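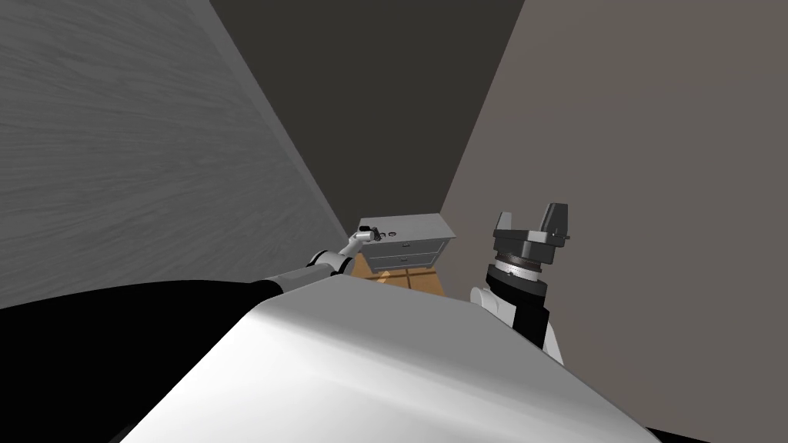
Dirkside Authors' Co-operative
Minutes of the Editorial Board held on May 29, 2021 at the Kokport office

6 min read

Present: Zuleica Siqueira (Chair), Thắng Lục, Tainá Lins, Cleiton Amaral (minutes)
Apologies: Zuleica Bittencourt

1. Minutes of the previous meeting

The minutes were agreed as a true record, subject to one correction. Under item 4, "novella" should read "novelette". CA to amend the file copy.

2. Matters arising

2.1 The style sheet for member authors has been circulated. TL reported that the entry on invented languages was still causing difficulty, as two contributors use the same apostrophe mark for different sounds. It was agreed that each author's usage would stand, provided that it is consistent within the story.

2.2 The old submissions address has been closed. Messages sent to it now receive a short reply giving the new one.

2.3 The question of a members' discount on back titles was carried forward.

(In these minutes TL denotes Tainá Lins. Thắng Lục is recorded by his full name.)

3. The Kurnimach anthology

3.1 Thắng Lục presented the state of the text. All stories have been received in final form except the closing one, by Zuleica Bittencourt, who had written to the Board asking for a further extension. The Board considered the letter at some length. It was noted that the story resolves a thread begun in the opening piece and that the volume could not sensibly go out without it. The extension was granted. The Chair is to write to ZB confirming this and asking for a draft, however rough, so that the copy-editor may make a start.

3.2 Order of contents. TL proposed moving "The Salt Ferry" from third place to second, to separate the two stories told in the present tense. Agreed.

3.3 The map. Two versions have been supplied by the artist. The first places the harbour on the eastern shore, as in the earlier novels, and the second places it to the south, as four of the stories now require. After discussion the Board preferred the second. Thắng Lục asked that his objection be minuted, namely that readers of the novels will notice. TL suggested a line in the foreword to the effect that the harbour silted up and was rebuilt. This was accepted, and Thắng Lục will draft it.

3.4 Glossary. The present draft contains 200 entries. Members felt this was too many for a book of this length. CA to reduce it to 50, keeping titles of rank, coinage and any term used in more than one story. 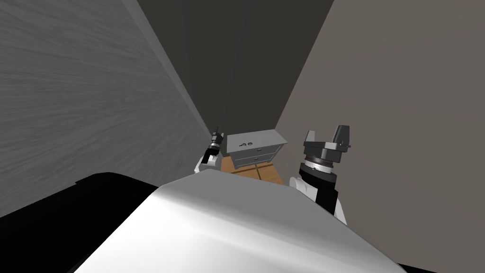

3.5 Publication is still intended for September. The electronic edition and the paperback are to appear together. The Board did not wish to announce a day until ZB's story is in hand.

4. Printing

4.1 CA reported on the quotation from Hiebert for a first printing of 2000 copies. The price holds only if files are delivered complete, with the cover, and a second proof would be charged separately. The Chair asked whether a smaller run had been priced. It had, but the saving was slight and the cost of each copy rose sharply.

4.2 Paper. Samples were passed round. The cream stock was preferred, although TL observed that the map had lost some of its finer lettering on it. CA to ask whether the map could be printed on the white stock as a separate leaf.

4.3 It was resolved to accept the quotation in principle, with the final order to be placed by the Chair once the proofs have been signed off.

5. Advance readers

5.1 There were 36 applications to read the anthology before publication. TL recommended accepting them all, as the copies will be electronic and carry no cost beyond her own time in sending them. Agreed.

5.2 Readers will be asked to report errors of spelling and continuity on the form provided. Thắng Lục wished it made clear to them that the stories themselves will no longer be open to change at that stage — last year's readers were under a different impression, and some correspondence followed.

5.3 Reviews. The Board confirmed its rule that advance readers are free to post a review or not, and in whatever terms they choose. No reminder will be sent.

6. Audio edition

6.1 TL has listened to the trial recordings submitted by three narrators. She recommended the second, whose pacing suited the longer stories, but had reservations over the handling of place names. The Chair asked that a spoken guide be prepared by the authors before any contract is signed. Each author is to record the names in his or her own story and send the file to TL.

6.2 Whether the glossary should be read aloud was discussed. It was decided that it should not. A text copy will be supplied with the recording.

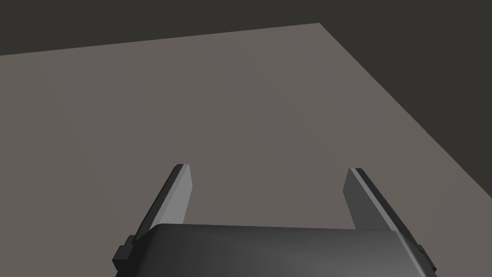
Tabletop and corner, viewed at an angle.

7. Newsletter

The next issue will carry a short extract from the opening story, the approved map and a note on the extension granted under 3.1. Thắng Lục and the Chair to agree the wording of the note with ZB before it is sent.

8. Any other business

8.1 CA asked that authors stop sending revised chapters as photographs of handwritten pages. The Chair will raise this with members.

8.2 TL gave notice that she will be unable to handle correspondence for two weeks after the advance copies go out. CA will cover.

9. Next meeting

To be called by the Chair on receipt of the closing story.

Minutes taken by Cleiton Amaral. Corrections to be sent to him in writing.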